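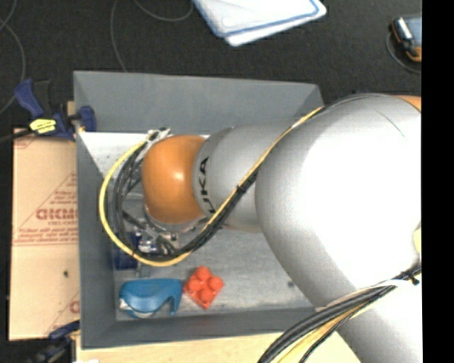
Silver arm with an orange wrist joint over a grey bin.

Search forums Keywords Go

Skov launch gig – door price and set times?
Posted by jmenon, September, 4:15 p.m.

Does anyone have set times for the Skov album launch at the Dostorton? The poster says doors at 7 and nothing else. I'm coming in by train and the last one home is early.

kbrekke wrote:
Two supports, then Skov. Last launch they did there the headliner was on late and half the room had left for the bus. I'd plan on missing the encore.

obed_k wrote:
That was the old sound crew. Prundeo are running the room now and they've kept to time at everything I've been to this year. Entry is free if you buy the CD at the door, same as last time.

jmenon wrote:
Thanks. Is it CD only or does the vinyl count?

obed_k wrote:
CD only as far as I know. Vinyl is a short run of 368 and they want to sell those separately.

Ledesma N wrote:
Not a fan of the CD deal. I haven't owned a player for years. Just charge a cover and pay the supports out of it. Plurnuson are opening and I doubt they see a cent from someone else's album.

kbrekke wrote:
Supports get a flat fee at the Dostorton. I've played there. It isn't much but it doesn't depend on the door.

Ledesma N wrote:
Flat fee in a room that holds 900 is still a poor deal if it fills up.

kbrekke wrote:
It won't fill up. They curtain off the balcony for local shows.

froydis wrote:
Back to the question – I rang the box office at lunch. Plurnuson 7.30, second support to be confirmed, Skov at 9.15 with a hard finish at 11 for the neighbours. Vinyl does not get you in. Under 18s need an adult with them.

jmenon wrote:
Perfect, I can make the 11.20 if I leave straight after. Does anyone know if there's a cloakroom? I'll have a work bag.

froydis wrote:
There is, left of the bar. It was $2 a bag in winter. Bring coins, their card reader was out when I went.

Ledesma N wrote:
I'll be there for Plurnuson regardless. Still think it should be a cover.

Contact the moderators | Copyright forum members | Back to top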